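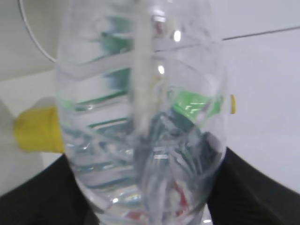
A clear, ribbed water bottle with a bright green label, up close.

Gulness fills its shelves for the bottle drive

The spring bottle drive at the Gulness community hall has passed 3000 bottles, and there is still a month to go! That beats last year's total by 528, and the back room where everything gets sorted is stacked nearly to the window ledge.

The drive began as a small thing, with a couple of bins by the coat rack and a handwritten sign asking people to drop off their empties after choir practice. This year 54 households signed up before the first bin even went out, and the Juvard grocery on the corner has been letting shoppers leave bags by its side door until 6 p.m.

Clear plastic is what the sorters love best. It goes in its own bin, separate from the tinted bottles and the milk jugs, and it fetches the best price from Sumik, the recycling yard that picks everything up. Labels can stay on. Caps should come off and go in the bucket under the table (the bucket has been emptied so often that a second one has been added, a blue one with a rope handle).

Money from the drive goes toward a drinking fountain for the ball field at Son, where kids have been hauling water from home for years. The fund stands at around 800 dollars, enough to order the fountain itself, and the rest of the drive will help pay for the pipe and the concrete pad. Players on the junior team have already picked the spot, next to the third-base bench and in the shade for most of the afternoon.

There's also something new for the younger crowd. The sorting table is open to children on school afternoons from 3:30, and the turnout has been wonderful, with kids racing to fill the clear bin and a chalkboard on the wall keeping score. Crackers and apple slices are set out in the kitchen.

Bottles should be empty and given a quick rinse before they come in. Full bags can be tied and left inside the hall's front door any time the lights are on. Glass is not part of the drive this spring, but the sorters hope to add it in September.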